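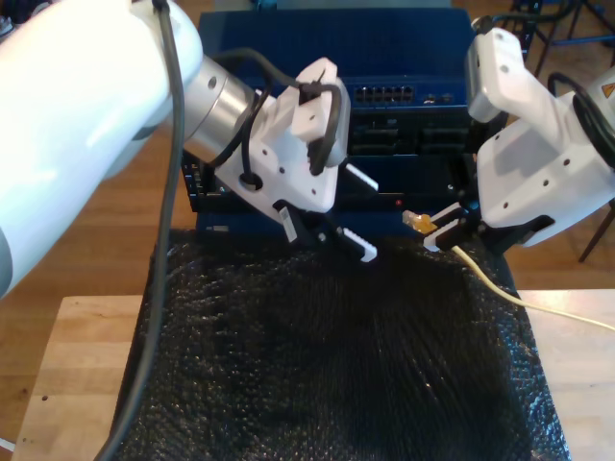
The patch cable with its yellow plug, next to the dark blue network unit.

Lultar cream patch cable – reviewed by Gediminas Rimkutė

I paid extra for this one on the strength of the word "premium," and after 12 weeks I'm still looking for the premium part. It carries traffic. So does the bargain-bin cable I took out in March.

The yellow connector is easy to spot in a crowded rack, I'll give it that. The cream jacket shows every fingerprint. Lultar claims the clip survives 453 insertions, which is an oddly exact number with no test report behind it. Mine is fine so far, but I've plugged it in maybe twice a week.

Speeds matched my old cable on every run. If you want the color, buy one and see. I wouldn't rewire an office with them at this price – Murkbridge sells a plain one for half.

Three stars.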